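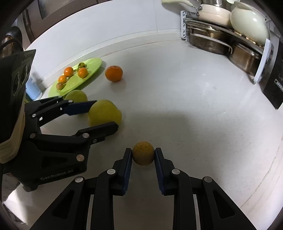
格拉特尔越野跑学校招收什么样的学员？

凡年满十八周岁、能够连续慢跑四十分钟、并在报名时提交近一年内体检报告的跑者，均可申请入学。学校不以比赛成绩作为录取条件，从未参加过越野赛事的学员与已有百公里完赛经历的学员分班授课，课程内容与训练强度各有安排。

关于我们

格拉特尔越野跑学校（Graltel）是一所面向成年业余跑者的专项训练机构，主要从事山地及长距离越野跑的教学、训练营组织、教练员培养与路线安全咨询。学校由越野跑教练奥克塔维安·马泰（Octavian Matei）创办，现任校长亦由其担任。学校设校务办公室、教学部、线路与安全部、学员服务部，实行校长负责制，重大教学事项由教学部提出方案，经校务会议审议后执行。

学校创办之初仅开设周末长距离课一门，学员多为已完成城市马拉松、希望转入山地的跑者。此类学员心肺基础较好，但普遍缺乏下坡技术、夜间行进和自主补给的经验，首次进入连续爬升路段时往往配速失当，后半程体能下降明显。学校据此编写了第一版教学大纲，将下坡落脚、登山杖使用、分段配速和途中进食列为必修内容。现行大纲为第四版，在原有基础上增加了高温环境下的训练管理、撤退判断以及赛后恢复三个单元。

截至目前，学校累计培训学员3,091人次，在册专职与兼职教练27名。

办学宗旨

学校的办学宗旨是帮助普通跑者以合理的准备进入山地，并安全返回。越野跑对体能、技术和判断力均有要求，学校在教学中对三者同等看待。学员在结业时应能独立阅读等高线地图，能根据天气预报和自身状况调整计划，能在与同伴失散时按规定程序处置。学校不向学员承诺完赛时间，也不以学员的名次作为教练考核的依据。

课程设置

一、布拉拉基础课程（Bralla）

面向初次接触越野跑的学员，学制八周，每周两次集中训练，另由教练布置三次自主训练。前三周在缓坡土路上进行，内容包括步频控制、上坡走跑转换和基本力量练习。第四周起进入林道与碎石路，开始讲授下坡技术。结业考核为一次半日山地行进，学员须自行携带饮水、食物和强制装备，全程由教练随队观察并作书面评定。

二、杜伦特进阶课程（Dulent）

面向已完成基础课程或具有同等经验的学员，学制十六周。课程以长距离耐力为主线，每三周安排一次背靠背长距离训练，即连续两日进行较大跑量，第二日在疲劳状态下练习配速与补给。夜间行进单元安排在课程后半段，学员须配备主、备两盏头灯。本课程设中期评估，评估未达到要求者可顺延至下一期继续学习，不另收学费。

三、埃万杰利斯塔峡谷训练营（Evangelista）

训练营每年举办两期，营期四天，地点设在峡谷训练基地。峡谷路线的特点是先下后上，跑者在体能充沛时下行，返程爬升则多在气温较高的时段进行，对节奏控制的要求与一般登山路线相反。参加者在入营前须完成一次书面训练情况申报，由线路与安全部审核。每期名额有限，按申报通过的先后顺序录取，未录取者列入候补名单。

四、教练员研修班

面向有意从事越野跑教学的人员，内容包括训练学基础、野外急救、带队管理和课程设计。申请人须持有有效的急救证书，并具有不少于两年的规律训练经历。研修班理论部分于每年二月开课，实习部分在基础课程中进行，由资深教练带教。

师资队伍

学校教练分为助理教练、教练和资深教练三级。新聘教练须经过一期完整课程的跟班见习，通过带队考核后方可独立授课。所有教练每年参加一次急救复训和一次线路勘察，未按期完成者暂停授课安排。校长本人目前仍承担进阶课程的下坡技术教学，并参与峡谷训练营的带队工作。

学校另聘请运动康复与营养方面的兼职讲师，在各期课程中开设专题课。营养专题包括长距离训练中的能量摄入、电解质补充、肠胃适应训练以及训练日前后的膳食安排。讲师提供的内容为一般性指导，患有慢性疾病或有特殊饮食要求的学员应先行咨询医生。

训练线路与场地

学校现使用训练线路总长超过273公里，按坡度、路面和撤退条件划分为三个等级，不同课程只能使用相应等级以下的线路。每条线路均编有线路手册，列明水源位置、通信盲区、撤退岔口和最近的车行道路。线路与安全部在每期课程开始前进行复勘，遇塌方、积雪或林区封闭等情况即行调整，并以书面形式通知教练和学员。

学校本部设有力量训练室、教室两间及装备存放处。学员可凭学员证借用登山杖、头灯和越野背包，借期以一期课程为限。鞋类不在借用范围之内，学员应自行购置并在开课前完成磨合。

安全管理

基础课程集中训练时，教练与学员的比例不低于一比八；夜间训练及峡谷训练营不低于一比五。每次外出训练均设领队一名、收尾教练一名，出发前点名并检查强制装备，返回后再次点名。装备不齐者不得参加当次训练，所缺课时可在本期内补上。

遇雷电、大风或高温预警，由领队决定延迟、改线或取消。领队的决定在现场为最终决定，学员如有异议，可于训练结束后向校务办公室书面提出。学校为全体在册学员办理训练期间的意外伤害保险，保险范围及除外事项载于入学协议附件。

环境责任

学校要求学员沿既有路径行进，不抄近道，不在非指定地点宿营，随身垃圾一律带回，果皮、果核同样不得丢弃于沿途。训练队伍与徒步者相遇时应减速让行，在狭窄路段遇驮畜时应靠山体一侧停步等候，待其通过后再行出发。多次违反上述规定的学员，学校可终止其课程。

报名与费用

报名采取网上申请方式。申请人提交个人信息、体检报告和训练情况说明后，学员服务部将在十个工作日内答复。费用包括教学、保险和课程期间的装备借用，不包括往返交通、个人食品及训练营以外的住宿。开课十四日前退出者，学费全额退还；开课前十四日以内退出者，退还学费的一半；开课后因伤病无法继续者，凭医疗证明可保留名额一年。

学校设有助学名额，适用于基础课程，申请人须在报名时一并提交说明。助学申请由校务办公室单独审核，审核结果不对外公布，亦不影响课程录取。

学员联络

结业学员可自愿加入学员联络网，参加每月一次的集体长距离训练。该项训练不收取费用，但仍须事先登记并遵守学校的装备规定。学员如以个人名义参加各类赛事，所涉报名、交通及保险事宜由本人自行办理，学校不代为报名，也不组织代表队。

如需了解各期课程的开课时间、线路等级说明或入学协议文本，请与学员服务部联系。来访本部者请提前预约，训练营举办期间本部仅保留值班人员，暂不接待参观。

本页内容更新于2022年6月13日。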